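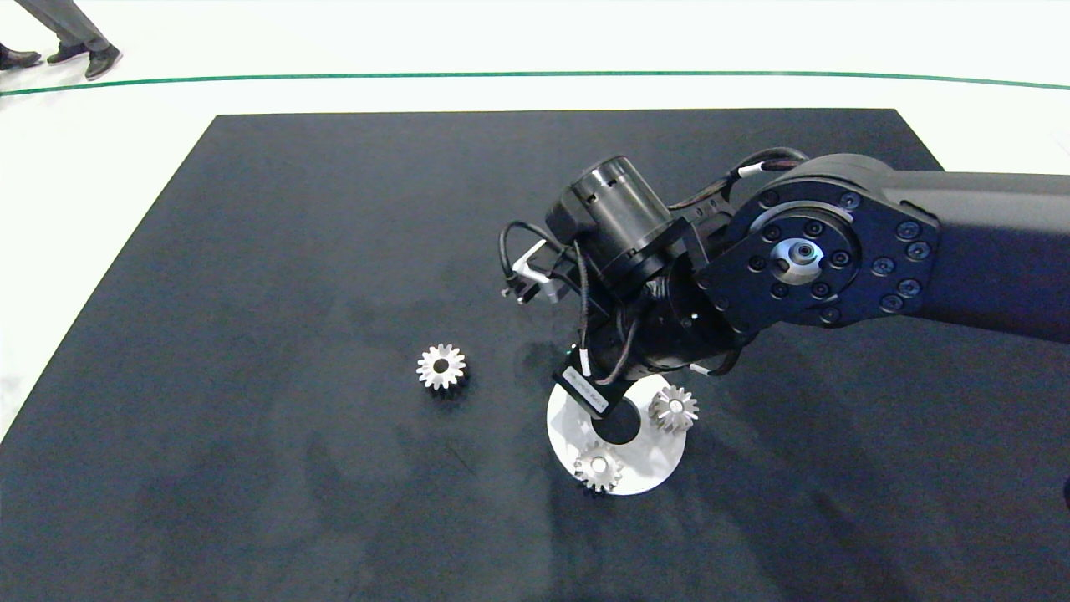
2 min read

So you've bought an old house, or you're about to, and you want to know who lived there before you. I did this for our place on Morkell Street and got completely hooked (my family stopped asking what I was doing up so late). You can get a long way in a weekend if you go in the right order.

Start with the deed. Your county recorder will have it, and plenty of counties let you search online for free. Write down the seller's name, then look that name up as a buyer, and keep going backward. I got all the way to a family called Setiawan before I had to go in person. Copies at my counter were 50 cents a page, and they only took cash!

Next, ask for the tax rolls. Look for a year when the value suddenly jumps. Ours went from a bare lot to $900 in one year, so that's when the house went up, whatever the listing said. Ours was off by 8 years. Build dates in listings are often guesses, so don't get attached to yours.

Now the fun part: city directories. Most big libraries have them on a shelf you can just walk up to. Look in the back, where they list by street, and you'll see who was at your address each year and sometimes what they did for work. One warning here. Streets get renumbered. Our house was number 52 for ages, and I spent a whole Sunday chasing the wrong people before I found the old fire insurance map that showed the change.

Once you have names, try the newspapers. Search the address first and the names second, with quotes around both. I found a wedding, a lost dog notice and an ad for the Drokutska bakery, which was run out of what is now our garage.

Keep notes as you go! I use a plain spreadsheet with the year, the name, where I found it and the page number. I skipped page numbers at the start and had to redo a bunch.

If you get stuck, call the local historical society and give them the address and the years you're missing. Mine emailed me back a scan of the porch from before it was closed in, and I'm getting quotes now to open it up again.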